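Team 4 Report: Grip Slip on the Sort Task
Kenna Strachan, Ignacio Ojeda, Sowmya Alva
Advisor: Florencia Salinas
April 2025

What we set out to do

Teach by hand, two grippers, small stuff into a divided clear box. Pens, white sticks, short white pieces. Goal was 542 clean runs by the end of term. We did not get there, see below.
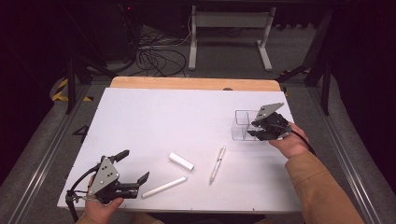 Operator works both sides, one gripper per hand. Kenna and Ignacio swapped every 29 runs so hands didn't get sore. Logging was on the Sipos laptop, jaw width and position both saved.

What went wrong

Right gripper started reading closed when it wasnt. First noticed on the slim white parts. Jaw looks shut on them, log says shut, part drops on the lift. We blamed the pads first and swapped them. Same thing. Then blamed the operator (sorry Ignacio).

Sowmya plotted width against time and the zero was drifting. Got worse the longer a session ran. Over 2000 samples in one session with a negative width, which can't be right. We should of had a check for that from day one.
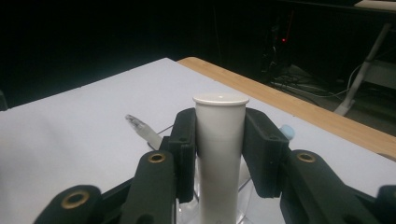
Fig. 2. White tube held upright between the finger pads.

Cause

Set screw on the encoder hub backed out. Hub slips a little on each hard close, zero moves with it. Left side was fine, screw still tight. Hipólito Echeverría in the Gistham shop found it in a couple minutes with a hex key, we had spent a week on software.

Fix

Threadlocker on both hubs. Re-zero before every session, jaws fully closed on nothing. Script now stops recording if width goes negative. 14 sessions since then, no drift.

Data lost

Everything from the right gripper before the fix is suspect. Tried to correct it afterward, didn't trust the result, threw it out. Left side data kept but its not much use alone.

Still to do

Redo the tube runs. Write up re-zero steps for the Tultdale group, they have the same hubs. Final numbers in June.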